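2023年11月10日　阴，傍晚有小雨

早上五点四十醒的，比闹钟早。躺着听了一会儿暖气管里的水声，想着今天要不要去游泳，想到第三遍的时候觉得这么想下去更累，就起来了。泳衣昨晚晾在浴室的杆子上，腰那里还有点潮，用吹风机吹了两下，装进袋子。早饭只吃了半根香蕉，喝了一杯温水。以前空腹下水，游到后半段会头晕，吃多了又顶得慌，半根香蕉是试出来的量。

出门的时候天没亮，楼下的路灯还开着。从住处走到Ultlow游泳馆要过一座桥，桥上风大，我把帽子拉得很低。Pletitz这个地方十一月就是这样，天总是灰的，也不怎么真下雨，就是到处发潮，栏杆摸上去一层水。来的头一年很不习惯，衣柜里的毛衣都有一股味道，后来买了除湿的盒子放进去，每个月换一次，才好一些。

游泳馆六点半开门，我到的时候门口已经站了几个人，都是常来的，脸熟，点点头，没有说话。换衣间今天又换了新的告示，说左边那排柜子的锁在修，投币不退，请用右边的。右边的柜子小，冬天的外套塞进去要叠两折，鞋子只能竖着放。我把外套卷起来，拉链那一面朝里，免得刮到泳衣。

水温牌子上写的和平时一样，下去还是觉得冷。可能是早上没吃热的。先慢慢游了几个来回，肩膀是紧的，右边比左边紧，大概是这几天伏案的缘故。我给自己定的办法是，头一段不看钟，不计时，就游，等呼吸顺了再开始算。今天顺得比较晚，中间还呛了一口水，停在池边咳了一阵。旁边道上的人看了我一眼，我摆摆手。

九月份重新开始游的时候，一口气只能游两个来回，扶着池边喘得说不出话。那时候给自己写在本子上的目标是1000米，不管多慢，不管中间歇几次，游完算数。到九月底做到了。十月的目标是2000米，中间感冒停了一周，拖到月末才游成，最后那几趟腿完全是拖着的，上岸以后坐在长凳上，手抖得拧不开水瓶。这个月写的是3000米。写的时候觉得挺顺理成章，前面两个都加了1000，再加一个也说得过去。今天游到后半段才明白，这两个加法分量差得很远。

池子是二十五米的，计数是个麻烦事。我以前用心里默数，数着数着就会想到别的事情上去，想工作，想冰箱里还有什么，回过神来就不知道是三十几了。后来的办法是每游四趟当作一组，在心里只记组数，每一组换一个东西想，第一组想家里的厨房，第二组想小学的操场，第三组想火车站，这样记组数就靠记地方，不容易丢。今天用这个办法数到了62趟，停下来的时候右边小腿抽筋，抽得很硬，抓着池边用另一只脚去踩，踩了好一会儿才松开。62趟是1550米，离这个月的目标一半多一点。

上岸以后先没有去冲，在池边的台子上坐了一会儿，把腿伸直，慢慢按。那边在上儿童课，一群小孩套着浮板踢水，水花很高，声音在顶棚下面来回撞，听久了耳朵嗡嗡的。有个小孩不肯下水，抱着扶梯，老师蹲在旁边等，也不催。我走的时候那小孩的脚已经在水里了，人还在扶梯上。

我小时候学游泳是在河里。夏天大人在岸上洗衣服，小孩在浅的地方扑腾，没有人教，看别人怎么划就怎么划，所以我学会的是一种很难看的狗刨，头一直仰着，脖子很酸。蛙泳是上中学以后学的，体育课只上了四次，老师在岸上比划，我们趴在垫子上蹬腿，下水的时间很少。后来二十多岁在出租屋附近的馆里又自学了自由泳，看录像学的，换气老是换不好，一换气身体就歪。今年重新开始，等于把这些东西从头捋一遍，有些动作记得，身体做不出来，有些以为忘了，下水就有。

换气这件事我琢磨了两个月。毛病出在吐气上。我在水里憋着不吐，等头转出来才连吐带吸，那一点点时间根本不够，于是就抬头，一抬头腿就沉，腿一沉就更费劲。道理在本子上写得清清楚楚，下水照样憋。上周开始逼自己一入水就吐，吐得慢一点，嘴边一直有泡泡，能听见声音。听得见声音就说明在吐，听不见就是又憋住了。靠耳朵比靠脑子管用，今天前四十趟基本上一直听得见，后面累了就乱了。

泳镜也是一件烦心事。旧的那副戴了五年，胶圈硬了，左眼进水，每隔几趟就要停下来倒一次。上个月换了一副Stindus的，当时在店里试，按上去不用带子都能吸住一会儿，觉得很好。戴了三周，现在的问题是太紧，摘下来眼眶一圈红印，要到中午才消。带子已经放到最松一格。今天把鼻梁那个小桥换成了大一号的，好了一点，右眼还是勒。再戴一阵看看，实在不行就找出旧的那副，换一根胶圈试试。店里那天说胶圈不单卖，我想网上应该有。

冲完澡出来八点差一点，外面亮了，还是灰的。头发没有完全吹干，馆里的吹风机是按一下吹二十秒那种，按了好几次，后面排着人，就不好意思再按。戴上帽子走回去，过桥的时候后脑勺凉飕飕的。

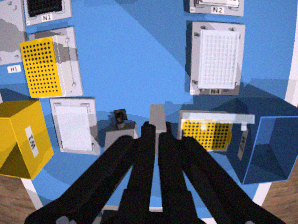 上午在家干活，把拖了几天的那份稿子改完了。改稿子没有什么可写的，就是一句一句看，把长的断开，把重复的删掉。中间起来倒了两次水，小腿抽过筋的地方还是酸，下楼梯的时候尤其明显，要侧着身子下。十一点多发出去，对方回了一个收到。下午应该还会有意见回来，先不管。

中午去Đồng吃的粉。这家店开在邮局后面那条街，门面很窄，进门右手是一排靠墙的高凳，里面几张桌子。我一般坐靠墙的位子，一个人占一张桌子不合适。要了一碗牛肉粉，加了一份豆芽，汤端上来很烫，先放着，把罗勒叶子一片一片摘下来放进去。游完泳的中午特别能吃，平时一碗刚好，今天吃完还想再来点什么，又要了一份春卷。春卷是现炸的，等了一阵，皮很脆，里面的馅有点咸，蘸料就少蘸了些。

以前看别人写游泳，说游完会饿，我没有体会，那是因为游得少。现在从九月到今天，饭量确实大了。体重没有变，裤腰也没有变，胳膊上头好像紧了一点，也可能是自己觉得。我没有称重的习惯，家里的秤电池没了以后就一直没换。开始游的时候也没有想过要瘦，是睡不好。夏天那两个月，每天躺下去两三点还醒着，第二天下午头发沉，看字要看两遍。去看了医生，医生问了一些作息上的事情，没有开药，让我先把咖啡停到中午以前，再找一样会出汗的事情做。我说游泳算不算出汗，医生说算。

所以是这么开始的。头两个星期没什么用，游完很累，晚上照样醒着，而且醒着的时候肩膀还疼。第三个星期有一天晚上十点半就困了，以为是凑巧，第二天也这样。到现在，一周里有四五个晚上能在十二点以前睡着，剩下的还是不行，原因各种各样，有时候是晚饭吃晚了，有时候就是脑子停不下来。比夏天好多了。本子上我在每一天后面画一个圈或者一个叉，圈是睡着了，叉是没睡好。十月的叉集中在感冒那一周，十一月到今天有两个叉。

吃完从Đồng出来顺路去邮局寄了一个包裹，里面是给家里的东西，两条围巾，一盒茶，还有一包这边的杏仁饼。寄东西要填的单子换了新的式样，地址那一栏格子很小，中文拼音写进去总是超出去，写坏了一张，第二张把字写小了才放下。柜台里的人量了尺寸，问里面有没有液体，有没有电池，都没有。邮费比上次又贵了一点。说是两到三个星期到，上次说的也是这样，结果走了五个星期，围巾到的时候估计正好用得上。

晚上给家里打电话，说了寄包裹的事，那边说不要寄，什么都有。每次都这么说。我妈问我还在游泳没有，我说在游，今天腿抽筋了。她就开始说要吃钙片，要喝骨头汤，水里凉，冬天不要去了，开春再去。我说馆里的水是温的。她说温的也不行。然后又说起小时候我在河里被水草缠住脚的那一回，这件事她每年都要说一遍，每次细节都不太一样，今年的版本里多了一只鸭子。我自己对那次没有印象，只记得河水是绿的，太阳晒得头顶发烫，上岸以后脚底踩在石头上很疼。河现在还在，两边修了步道，不让下水了，牌子立在那里。

挂了电话以后查了一下抽筋的事。说法很多，缺水，缺盐，没有热身，脚背绷得太直，都有可能。我觉得自己是最后这一种，自由泳打腿的时候脚背一直绷着，小腿一直在用力，游到后面脚趾都是勾起来的。应该放松，像甩鞭子一样从大腿带下来。这也是写起来容易的事。明后天不下水，在家里做做拉伸，站在台阶边上把脚跟往下放，两边各做一会儿。早饭也改一改，香蕉吃一整根，水多喝一杯，带一瓶放在池边，中间喝一口。

还有一件事记一下，分道。Ultlow早上一共开六条道，最外面两条是慢道，中间是快道，慢道里什么人都有，有仰着漂的，有两个人并排边游边聊天的，还有游到一半站住调泳镜的（我自己也干过）。我一直在慢道，今天那条道上人多，后面有一个比我快的，一直跟在我脚后面，我就紧张，一紧张就划得急，划得急就乱。后来我在池壁那里停下让过去，结果过了三趟又追上来了。下次是不是应该换到旁边那条，又怕自己在那边挡别人。看了墙上的规则，写的是请按照自己的速度选择泳道，到边时靠右，让后面的人先走。那就还是照规则，到边靠右。别人怎么想管不了。

傍晚下了一阵小雨，窗户上都是水珠，我把晾在阳台上的毛巾收进来。泳衣用清水漂了两遍，氯的味道还是有，听说泡一点白醋能去掉，家里的白醋快见底了，倒了一个瓶盖的量进盆里，泡了二十分钟，捞出来闻，氯味淡了，换成醋味。又漂了一遍。这件泳衣是夏天打折买的，屁股那里的料子已经有点发毛，是坐在池边台子上磨的。以后坐之前应该垫一条毛巾。

晚饭简单，中午剩下的胃口到晚上没了。煮了一点小米粥，炒了一个白菜，昨天的卤蛋还有一个，切开吃了。粥煮得太稀，懒得再熬，就那么喝。吃完洗碗，把灶台擦了，油烟机的滤网拆下来泡着，明天早上刷。灶台边上那瓶酱油的盖子松了，流了一圈在架子上，擦了半天。

下午那份稿子的意见是七点多来的，三条，都不大，有一条是他们自己前后说法不一致，我在旁边批了一句，请他们定一个。改完又发出去。这份做完，后面有几天空，想把柜子顶上那两箱书理一理。搬来以后就没有打开过，里面应该有以前的几本日记，还有中学的课本。上次想找一本旧菜谱，没有梯子，站在椅子上够不着，就算了。楼里地下室好像有一把公用的梯子，去问一下。

翻本子的时候又看了一遍月初写的计划。3000米，后面用铅笔写了一个问号，我都不记得什么时候加的。按今天的样子算，还有二十天，一周去三次，每次多游四趟，月底差不多能到，前提是不感冒，不抽筋，馆里不停水检修。去年十一月这个馆关过四天，换滤沙，告示贴在门上，很多人走到门口才知道。要不要把目标改小一点，想了想，没有改。没到就没到，十二月接着写。

还有就是要不要报课。前台有一张成人技术课的单子，每次四十五分钟，小班，主要教自由泳，说可以在水下录像看动作。价格不便宜，顶我两个月的票钱。我拿了一张回来压在冰箱贴下面。自己琢磨也能琢磨出来一些，就是慢，而且不知道自己在水里到底是什么样子，感觉手是往前伸直的，说不定是弯的。感觉腿在水面，说不定早就沉下去了。换气往右歪这件事，还是去年夏天在海边，一起去的人在岸上看见告诉我的，自己一点都不知道。先把这个月游完再说报课的事，单子上的截止时间是月底，来得及。

九点半了，眼睛开始发涩，右眼眶摸着还有一点浅浅的印子。小腿用热毛巾敷了一回，比白天软。窗外的雨停了，楼下有人在拖垃圾桶，轮子在石板上响。明天要买的东西：白醋，香蕉，除湿盒，秤的电池（这次记得看清型号）。滤网不要忘了刷。

今天画圈还是画叉，要明天早上才知道，先空着。

联系：请使用留言页　｜　© 2023 本站文字与图片，转载请先来信　｜　回到顶部

近期日记
除湿盒换到第三个
感冒的一周，没有下水
游完了2000米
把咖啡停到中午以前
桥上的风
卤蛋做咸了
泳镜试了一个下午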